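斯塔克姆短片节把观众奖改成“排序投票”了,大家怎么看?

版块:影展与颁奖季 > 奖项讨论

楼主:夜场第三排
发表于 2022年12月26日

刚看到斯塔克姆(Stakham)短片节的新章程,激动得饭都没吃完就来开帖了!明年三月那一届,观众奖不再是散场撕票打分,改成看完一个单元之后给片子排名次,第一名到第五名,按排序投票的办法一轮一轮淘汰。

去过的朋友应该记得老办法:进场发一张小纸条,上面一到五分,出来的时候在你要的分数那里撕个口子丢进箱子。好处是快,坏处大家也吵过很多年了,谁家亲友团坐满半个厅,谁就是满分。《斯拉尼纳》(Slanina)那年就是这么赢的吧?我很喜欢那部片子,不过首映那场前六排全是剧组家属,鼓掌鼓得我旁边的老先生把助听器都摘了。

新章程里我最喜欢的一条是:必须看完整个单元才能拿到选票。中途进来的、只看一部就走的,都没有票。短片单元本来就该整组看嘛,选片的人排顺序花了很多心思的!

想听听大家的意见,特别是去过现场的。

2楼:豆腐脑加辣

支持!!我去年在小厅看了两个单元,真的有人看完自己朋友那部就站起来走了,后面还有三部呢,人家导演也坐在下面。当时气得我想替后面的导演去堵门。

不过有个问题,五部片子排名次,普通观众排得出来吗?我自己排第一第二没问题,后面三部基本就是随缘。

3楼:放映机旁的猫

回2楼:不用排满的。章程第四条写了,可以只填第一名,后面空着也算有效票。填得越多,你的票留在计算里的时间越长。

4楼:老汤

泼点冷水。我不觉得排序投票能解决亲友团的问题。亲友团照样把自己那部填第一,该占便宜还是占便宜。它解决的是另一个问题,就是两部风格接近的片子互相分票。楼主把两件事混在一起说了。

真要防亲友团,把首映场的票权重降下来就行了,或者首映场干脆不投。

5楼:夜场第三排(楼主)

回4楼:老汤说得对,我是写得太兴奋混在一起了,认!

但我还是觉得有帮助。老办法里亲友团除了给自己打五分,还会给别人全打一分,这一手杀伤力特别大,平均分一下子就拉下来了。排序的话你顶多把别人排后面,没办法往死里压。你说降首映场权重,我担心的是有些片子一共就放两场,首映那场反而是人最多、最热闹的。

6楼:胶片受潮了

我贴个数字给大家参考。上一届观众奖的有效票是1,189张,组委会官网的总结里有。听着不少,摊到各单元就没多少了,我们看的那个深夜单元,厅里一共90个座位还没坐满。这种规模下,一个剧组带11个亲戚来,结果就完全不一样了。

所以我同意老汤,首映场是关键。

7楼:豆腐脑加辣

哇90个座位那个厅!是不是楼梯特别陡的那个?我在那里看的《贝尔科的夏天》,看完腿软,一半是因为片子一半是因为楼梯哈哈哈。

8楼:胶片受潮了

回7楼:就是那个厅。《贝尔科的夏天》没拿奖我到现在都意难平。

9楼:阿满在后排

我来说说计票这头。我前年和去年都在斯塔克姆帮忙,主要就是散场收票、数票。老办法数起来其实也没那么快,撕口撕歪了的,撕在三分和四分中间的,还有撕了两个口子的,每场都要挑出来单独看。有一场我们三个人对着一张纸条研究了五分钟,最后按废票处理,我心里特别过意不去,那位观众在背面写了好长一段感想。

新办法我听说是这样:每个单元一种颜色的选票,散场之后当场封起来,晚上统一录进电脑,由两个人分别录一遍,对得上才算数。淘汰轮次由程序来跑,每一轮的票数第二天贴在大厅。我对最后这条特别期待,以前只公布名次,谁差了几票、差在哪里,大家全靠猜。
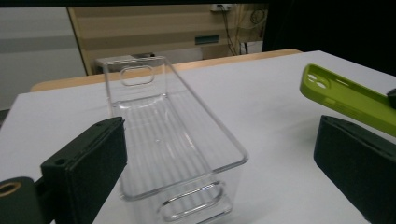
录两遍肯定更累,尤其是深夜场,散场都过了十二点。但我宁可多熬一个小时,也想让大家第二天早上看到一张清清楚楚的表。去年有位导演跑来问我他的片子到底排第几,我知道,可是按规定不能讲,两个人就站在那里尴尬地喝咖啡。今年他要是还来,我就可以指着墙叫他自己看了,想想都开心!

至于首映场要不要投,我个人觉得要投。首映场也有很多普通观众,买不到别的场次才来的,把他们的票拿掉不公平。

10楼:老汤

回9楼:谢谢内部视角,公布每一轮票数这条我之前没注意到,这个确实好,我收回一半冷水。

首映场这件事我保留意见。可以投,但按场次分开算,再取各场的平均,这样人多的场次不会把人少的场次淹掉。

11楼:放映机旁的猫

回10楼:分场算也有毛病。如果下午那场只来了26个人,这26个人的分量就跟首映满厅的人一样重,那亲友团改去下午场不就行了?更划算。

12楼:老汤

回11楼:……好像是。我再想想。

13楼:豆腐脑加辣

哈哈哈哈老汤被问住了,截图留念。

14楼:纸飞机过境

潜水很久出来说一句不太合群的。我觉得观众奖就应该是热闹的、不那么严谨的奖。评审团大奖在那边严谨着呢。观众奖的乐趣就是散场时一群人挤在箱子旁边,一边撕纸条一边吵,“你怎么给它三分!”“它结尾垮了!”排名次得坐下来想,想着想着人就安静了。

我认识我先生就是因为他在箱子旁边跟我争一部动画该给四分还是五分。换成排序投票,我们可能就各自低头填表了。

15楼:夜场第三排(楼主)

回14楼:天哪这个故事太好了!所以最后给了几分?

16楼:纸飞机过境

回15楼:我五分,他四分,他到现在也没改口。

17楼:胶片受潮了

回14楼:我觉得排名次更容易吵起来。打分的时候两部都给五分就和气了,排名次你必须说出谁在前面,回家路上能吵一路。

18楼:跨海来看片

我从帕斯特贝格(Pastberg)那边过来的,我们那里的短片节用排序投票有几年了,可以分享一下经验。

第一年挺乱的。很多人把“第五名”理解成“五分”,于是最喜欢的片子被填在了最后。计票的时候发现有一批票特别奇怪,跟现场的掌声完全相反,可是票已经投了,也没办法改。第二年选票上印了一行大字“最喜欢的填在最上面”,情况就好多了。

还有一点,放映前一定要有人上台讲一遍,讲的人很重要。我们那边是哈南·古奈姆(Hanane Ghoneim)在讲,她是节目统筹,每次用五种口味的冰淇淋打比方:香草卖完了,你的票就跑去草莓那边。全场都笑,也全场都听懂了。后来有观众散场之后真的组队去买冰淇淋。

投票氛围上,我的感受跟17楼一样,吵得更厉害了,是好的那种吵。

19楼:阿满在后排

回18楼:冰淇淋这个我要抄走!!我马上去跟负责场务的同事说。“最喜欢的填在最上面”也要抄,太实用了。

请问你们那边废票多吗?比如两部都填第一的。

20楼:跨海来看片

回19楼:有,不算多。我们的规则是看到并列就从那一位开始作废,前面的名次照样有效。建议你们提前把这条写清楚,别等到晚上对着票再商量。

21楼:放映机旁的猫

我又翻了一遍章程,并列怎么处理确实没写。还有一个没写的:如果最后一轮两部票数一样怎么办?老章程是双黄蛋,新章程这一段整段删掉了。

22楼:老汤

我想好了。最后一轮平票,就看谁的第一选择票多,还平就双黄蛋。首映场照常投,不分场,但是剧组成员和入围导演的证件不发选票。亲戚管不了,至少把剧组自己管住。

猫,来,挑毛病。

23楼:放映机旁的猫

回22楼:剧组成员不发票这条,导演看别人的单元也不能投吗?有点可惜,导演是看片最认真的一批观众。

24楼:老汤

回23楼:那就改成不能投自己所在的单元。

25楼:放映机旁的猫

回24楼:这个我没意见了。

26楼:夜场第三排(楼主)

你们也太厉害了,开帖的时候我只是想喊两句“好耶”,没想到能聊这么细。我把大家提到的几点(并列、平票、剧组证件、选票上印大字、上台讲解)整理一下,今晚发到组委会的意见邮箱。谁还有要补充的赶紧留言,我十点之前都在。

另外三月想拼房的也可以私信我,我打算从开幕待到闭幕,深夜单元一场不落!

27楼:豆腐脑加辣

补充一个:笔!去年问卷环节整排人就我有一支笔,传了一圈回来没水了。填名次可不能像以前那样撕一下就完事,入口那里多备点笔吧求求了。

拼房已私信。

28楼:纸飞机过境

我也会去的,跟我先生一起。他说如果再有那种动画,他还是只肯排第二。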